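From the Sorting Table

If you have been by Piltetti on a February evening, you know the long table is where everything good happens. Somebody puts the kettle on, somebody else tips out a box, and before long there are six people leaning over it arguing about whether a bowl is a kitchen thing or a playroom thing. We love it, and this winter we finally gave it a proper name and a slot in the newsletter!

Quick catch-up for new readers. The sorting table is where donated odds and ends land before they go out again in household boxes for people setting up a new place. Last year we passed along 2,827 items that way, and Mawuli Wumbei (who keeps the notebook) would very much like to see us get past 3,000 this year. At the rate the boxes have been coming in since the holidays, I think he may get his wish before summer.

The big change is that we've stopped sorting as we unpack. It used to be that every cup went straight to the cup shelf and every towel straight to the towel bin, and by the end of the night you had tidy shelves and no idea what you had to work with. Now we put the whole mix out on the table first and just look at it for a while. Anneli Tuominen suggested this after a visit to the swap room at Visach, and a few of us grumbled (me included, sorry Anneli), but it has made the evenings so much more fun. You start seeing little sets. A bowl and a cup that came from two different donors look as though they grew up together, and off they go in the same box.

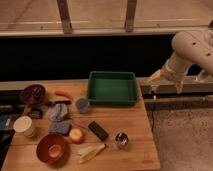 On the sorting table: two bowls, a green tray, cloths, a remote control and one very orange carrot.

I have a soft spot for that carrot. Toy food is the thing I'm always happiest to find, and we never get enough of it. A child arriving in a new home can be cooking dinner within five minutes if there's a carrot and something to put it in, and the small maroon bowl would do the job nicely. Despina Papadopoulos has started a separate tub for play kitchen pieces, so please send her anything you have, even single pieces. One lonely vegetable is fine. We'll find it some company.

The larger reddish-brown bowl is my pick for the grown-ups. It has a lovely shine on the inside, and it's the kind of bowl that ends up holding everything from popcorn to keys. I'd also put in a word for the little metal cup. Small cups get overlooked because people want full sets, but they are so handy for pens, for toothbrushes, or for the loose change that otherwise lives in your coat.

And trays! Please, more trays! A plain one with low sides like the green one is probably the most requested thing on our list after saucepans. Dexter Villanueva uses them at our end as well, one for each box being packed, so that the small stuff stays together while we hunt for the rest. He had 11 going at once the other night and knew exactly what belonged in every one of them.

A few notes for anyone dropping things off:

Cloths and dish towels are very welcome, faded or patterned or plain. Please wash them first and fold them if you can. We'll refold whatever gets crumpled on the table.

Remote controls need a label. If you know what yours goes with, tape a bit of paper to the back. If it has lost its television, keep it at home or take it to the electronics drop at Usen.

Chopsticks, skewers and other wooden sticks should come bundled with a rubber band. Loose ones slide to the bottom of the box and turn up weeks later.

Cups of any size or color can come singly. Wrap glass ones in newspaper, and we'll reuse the paper for packing.

We can't take knives, medicines or anything with a cracked rim.

Thank you to the families at Ayaaba who sent over 3 crates of kitchen things last month. They were beautifully packed, and the tea towels between the plates were a gift in themselves. Most of it is already spoken for.

Sorting starts at 6:30 and goes until the tea runs out. You don't need to sign up or know anything about anything, just come in by the side door and find a gap at the table. If you'd like to pack a whole box from start to finish, ask for Dexter. If you have a bag of toy food in the attic, ask for Despina, and then come and show me too!

Yaryna Chornovol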